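Wrist camera blur and grasp success: drop the blurred frames or keep them?

Asked in Manipulation and Grasping, tagged imitation learning, wrist camera, data filtering

Brenda Paredes

We are training a visuomotor policy for a five-digit hand from teleoperated episodes. The data set has 800 episodes. Input is one wrist camera plus joint positions, and the output is a chunk of 14 actions.

The Grelanau method filters frames by sharpness (variance of the Laplacian) before training and reports better grasp success with the filter on. I reimplemented it and got the opposite. With the filter, the policy hesitates at first contact and sometimes reopens the hand. Without it, the hesitation goes away but the thumb closes late.

The filter touches 159 episodes. Nearly all of the rejected frames fall in the last part of the approach, where something near the hand is moving relative to the camera. The fingertips are usually sharp in these frames and the object is smeared, so the score for the whole image is low even though the hand itself is easy to make out. A typical rejected frame:
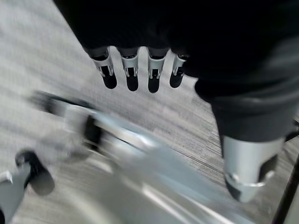 Estrella Cuautle asked whether the score had been computed on the whole image or on a crop, and whether the action chunks were rebuilt after the frames came out. Whole image, and no, they were not rebuilt. I had not considered the second point.

So: is there a known way to filter on blur without losing the contact phase, or should I leave the frames in and deal with the late thumb separately?

Estrella Cuautle

Then I would look at the chunks before anything else. If you delete frames and leave the remaining ones adjacent, a 14-step chunk that spans a gap covers more real time than the policy assumes. The commanded motion jumps in the middle. The network averages over the jump, and an average between "still approaching" and "already closed" could look a lot like hesitation.

Do this in order:

Keep every time step. Mark the blurred ones with a flag and leave them in the sequence.

Use the flag only to choose which frames can serve as observations. Actions at flagged steps remain valid targets for chunks that start earlier.

Retrain with the same seed and compare against your unfiltered run. If the two now match, the filter was never the problem.

On the score: the fingers sit in nearly the same part of the wrist image all the time, so a whole-image number mixes a mostly static region with a moving one. Also, low-pile carpet has fine texture and contributes a lot to the Laplacian. Put the same object on a plain table and your threshold will mean something else. If you have to filter, mask out the hand and set the threshold per surface.

The late thumb is a separate question. Check the latency between the camera timestamp and the joint log. We had an offset of 9 frames on the Lulbridge rig and it looked like a learning problem for a month.

butt_lab_2

just use a shorter exposure and more light. we stopped filtering after that

Brenda Paredes

Shorter exposure is fine for new data but does nothing for the episodes I already have.

I kept the time steps and flagged the observations as suggested. Hesitation is gone on the objects I have tried so far. The thumb is still late. I have not measured the offset yet; the rig is in Brivville and I get access again on Friday.

Estrella Cuautle

Log a sharp tap on the palm and line up the joint spike with the video. One tap at the start and one at the end of the recording, in case the clocks drift.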